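Section 4: Setting out the tray and the mat

Before you begin

If you have come straight to this section without reading Section 3, do please go back and make sure that your instruments have been cleaned and dried as it describes. Everything from here on assumes clean tools, and it is a nuisance to get halfway through a layout and find a smear on the scissors.

The Merden bench set is meant for teaching rooms, hobby benches and practice sessions. You will need the following to hand:

The shallow metal tray
The padded mat
Scissors
Long forceps
The second long-handled instrument
Slender tweezers and any other fine pieces
A lint-free cloth

Note: The Merden set is a practice set. Nothing in it is supplied sterile, and following this section will not make it so.

4.1 Choosing and preparing the table

A plain, pale table top is easiest on the eyes, as fine tweezers have a way of disappearing against a busy wood grain. Daylight from one side is lovely if you have it, but do try not to sit where the sun bounces straight off the tray and into your face - a polished dish can be surprisingly fierce on a bright afternoon.

1. Clear the table and wipe it down. Let it dry fully.

2. Check that the table does not rock. If it does, fold a bit of card under the short leg now.

3. Measure the working height if you will be standing. Most of our users are comfortable with the top a little below the elbow, though you should go by your own back and shoulders before you go by ours.

4.2 Placing the tray

4. Set the tray down in the middle of the table with its long side facing you. Leave enough room in front of it for the mat.

5. Run a dry cloth over the floor of the tray and along the rolled edges. Water likes to hide under the roll, so go all the way round, corners included.

6. Lay the tweezers and the other thin pieces inside, on one side only. The free half is there so that you have somewhere to put a piece down in a hurry. They may lie straight or at a slant, whichever lets you pick them up without scrabbling, but they should never be crossed over one another.

Caution: The tips of fine tweezers bend very easily. Lower them into the tray by hand. Do not tip them in from a bag or a box, however tempting that may be at the end of a long day.

4.3 Placing the mat

7. Open out the mat in front of the tray, on the side nearest to you, with the padded face up. If it has been rolled for storage it may want to curl at first. Smooth it from the middle outwards and give it a few minutes to settle.

8. Slide the mat up until it sits close to the tray, so that your hand has only a short way to travel from one to the other.

Note: Marks pressed into the padding are quite normal and do no harm. A mat with a split or frayed border should be replaced, though, as fine tips will catch in the threads.

4.4 Laying out the larger instruments

9. Put the scissors on the mat, closed, with the blades to the left and the finger loops to the right. This suits a right-handed user. If you are left-handed, simply turn everything in this part about, and you will be quite as comfortable.

10. Lay the long forceps flat across the upper part of the mat, in line with the edge of the tray.

11. Lay the second long-handled instrument along the lower part of the mat, again flat and level. Leave a good finger's width clear all round each handle.

12. Stand back and look the whole layout over once before you start work. It is so much easier to put a thing right now than when your hands are full.

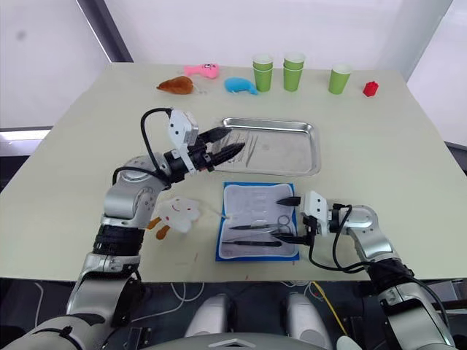

4.5 During and after use

13. Return each piece to its own place as you finish with it. It feels slow for the first week or so and then you will find you do it without thinking, which makes life very much nicer for whoever has the table after you.

14. When you have finished, lift the larger instruments off the mat first, then empty the tray by hand. Clean and dry everything as in Section 3.

15. Wipe the mat with a damp cloth and a little mild soap, and leave it flat to dry. Do not fold it while it is damp, and do not put it over a radiator.

Caution: Never carry the tray with loose instruments in it. They slide to one end at the slightest tilt, points first.

Replacement mats can be ordered from Zurkwood under part number 236. Please tell us which size of tray you own when you write.

Merden Bench Set Guide, June 2024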